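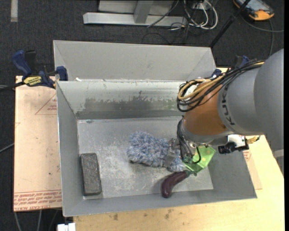 Tranus loop: anticlockwise this year?

Forum > Club Rides > Weekend rides

wattlebird
Wednesday, November 14, 2018

Hello all, and sorry in advance for the length of this, I did try to trim it. As most of you know, the end of year ride is the Tranus loop again, 94 km, leaving from the usual car park by the oval and finishing at the pub. Emil Lanz has asked me to sort out the route notes because he'll be away at his daughter's until the week before, and while I was going over them at the kitchen table last night I got to wondering whether we should ride it the other way round.

We've always gone clockwise, out along the river flats and then up Sutter Road after the bakery stop. It's a lovely way to do it and I have very fond memories of it, but last year we had a lot of people coming home along the highway shoulder with a hot northerly in their faces, already cooked from the climb, and it wasn't much fun for those at the back. (I was at the back. I know what I'm talking about.)

Anticlockwise we'd have the highway bit done by breakfast, when there's hardly any traffic, then up to Tranus from the dam side, down Sutter Road, and a flat run home beside the river with the trees for shade. The bakery would come later in the day, so people would need to carry a bit more food. What do we all think? I'm very happy to be told no.

slowtwitch_pam
Oh I love this idea! I did the highway stretch last year with Hema Kulkarni and we were taking it in turns on the front and neither of us had anything left, we were more or less taking turns to complain. Getting that over with early would have made it a completely different day for me. I'd also quite like to see the dam with fresh legs, I've only ever gone past it the other direction with my head down.

Only question, is the climb from the dam side steeper? I've got a compact on the old Minetti but I'm not a mountain goat and my knees have opinions.

GregB_Kilmore
I'm going to be the grump here I'm afraid. I've ridden that loop both ways more times than I can remember and the clockwise route is the better one, mostly on account of the Sutter Road descent. Going down it you've got that left hander after the cattle grid, which tightens up on you, and there's always gravel washed across it from the driveway above. Going up it at walking pace it doesn't matter a bit. Coming down it in a bunch at the end of the year with people who haven't ridden it in that direction, I wouldn't be keen.

The dam side descent is wider, you can see right through the bends, and it was resurfaced in August. Seems a shame to waste it by crawling up it.

No offence meant wattlebird, you do a terrific job with the notes.

wattlebird
None taken Greg, that's exactly the sort of thing I was hoping someone would raise. I'd forgotten the cattle grid. I've only come down that side the once, by myself, and I was on the brakes the whole way so it didn't make much of an impression.

Pam, it's a touch steeper from the dam but shorter. There's a pinch near the water tank that'll get your attention and after that it settles down and you can chat again. If you can get up Prosar Lane on a Saturday then you can get up that.

slowtwitch_pam
I can get up Prosar Lane on SOME Saturdays :)

tandem_and_two
Chiming in from the two-seater. We'd much prefer to go down the dam side, for what it's worth. A tandem with the both of us on it takes a fair bit of stopping and the rim brakes get very warm on a twisty descent, and we'd have to pull over on Sutter Road at least once to let things cool off. We don't mind doing that, we'd bring a thermos and make an occasion of it, but then somebody has to wait for us at the bottom and I always feel bad about it.

On the other hand the highway home last year was the hardest hour I've had on a bike since the kids were small, so I do see the appeal. My stoker has asked me to add that she thinks the whole ride should be shorter.

Hema K
Hi everyone, long time reader, not much of a poster! Pam's quite right about last year, although in my memory she did more of the complaining and I did more of the pulling.

Could we split the difference? There's the back road through the olive farm that comes off the highway 6 km before the servo and joins up with the river road again near the old school. I've been using it on my weekday rides since winter. It's all sealed now apart from a short stretch by the creek, and that's hard packed and perfectly fine on 25s if it hasn't rained. If we went clockwise as usual, had the nice wide descent to the dam, and then took the olive road home instead of staying on the highway, we'd miss the worst of the wind and nearly all the trucks. It adds a little bit of distance but there's shade, and there's a tap at the fire shed where you can fill up.

I don't want to tread on anyone's toes, I know the route has a history.

GregB_Kilmore
Now that's a good thought. I didn't know they'd sealed it. Last time I was on that road I walked a fair portion of it carrying a wheel.

Old Mate Trev
The route has a history alright, I was on the first one, when it was 3 of us and a borrowed map. We went clockwise for the reason that the bakery shut at noon and we were frightened of missing the vanilla slices. So there's nothing sacred about it, but I'd ask people to remember the bakery still shuts early and if you go the other way round you'll be getting there when it's all been picked over. I've seen what's left in that cabinet after lunch and it's a sad business, a couple of finger buns and a salad roll.

I don't agree with Hema about the creek section by the way, love. It's fine for you youngsters but I went through there in spring and there were corrugations that nearly had my fillings out. On a hot day with tired hands I reckon you'd have somebody off. I'd sooner put up with the highway, at least it's smooth.

Hema K
That's fair Trev, spring was pretty awful after all that rain. They've had the grader through since then. I'm going out that way on Sunday so I'll ride it again with fresh eyes and let you all know, and I'll try to imagine I've got 80s fillings.

Old Mate Trev
70s fillings thank you very much.

wattlebird
I'm so pleased I asked! I rang Emil this evening and read him most of the thread (he sends his love to everybody and says the baby has his ears, poor thing). He's with Greg on the Sutter Road descent and would rather we didn't take a group down it. He also reminded me that the shire puts the water cart along the river road on weekday mornings only, so the dust isn't an issue for us either way, which I hadn't even thought to worry about.

So anticlockwise is off the table, and I've got no hard feelings at all. It's now between the highway and the olive road for the trip home. I'd be inclined to leave the highway as the official route in the notes and have the olive road as an option for anyone who'd like to follow Hema, as long as there's enough for a decent group on each. I don't want anyone riding home alone with a headwind wondering where everyone went.

slowtwitch_pam
I'll follow Hema! I owe her some turns on the front.

tandem_and_two
We'll stick to the highway, the tandem doesn't love corrugations and neither does the lady on the back. Happy to tow anybody who wants to sit in behind us, we make a very good wall.

GregB_Kilmore
I don't much like splitting the group to be truthful. The whole point of the end of year ride is we do the one ride together, all the grades, and nobody's racing. The moment there are two ways home there'll be a fast way and a slow way and someone will have a go at being first to the pub. I'd pick one and stick with it. If Hema says the surface is good then I'd say all go the olive road, and the tandem can take it gently and we'll wait. We've always waited.

tandem_and_two
You have always waited Greg, and I've always appreciated it, even when you do it with your arms folded.

Hema K
Back from my Sunday ride, sorry this is late in the day, I fell asleep on the couch with my helmet hair. The creek section is good. A bit of loose stuff on the outside of the bend before the bridge, so keep to the middle, and the rest is firm. I went through on the commuter as well as I could without using any skill. The tap at the fire shed works, though the water tastes of hose. There was a ute towing a horse float coming the other way, who gave me loads of room and a wave, and that was the only vehicle I saw until the old school.

Trev, I thought of your teeth the whole way and I think they'd be alright.

Old Mate Trev
Well I'll give it a go. If I lose one I'm sending you the bill. I still think the highway would be quicker but I've got nowhere to be.

wattlebird
Thank you so much Hema, that's above and beyond. Greg has talked me round about keeping everyone together too, so I'll write it up as clockwise, dam descent, olive road home, and put in a note that if there's been any real rain in the 5 days beforehand we go back to the highway, no arguments on the morning. Same roll-out time as last year. Please bring two bottles, a spare tube that fits YOUR bike, and some cash for the bakery, their machine is forever on the blink.

I'll post the notes up once Emil's had a look over them. He'll want to change the bit about the water tank, he always does.

Old Mate Trev
Can somebody ring the bakery and ask about the slices

slowtwitch_pam
Doing it tomorrow Trev. How many are you after?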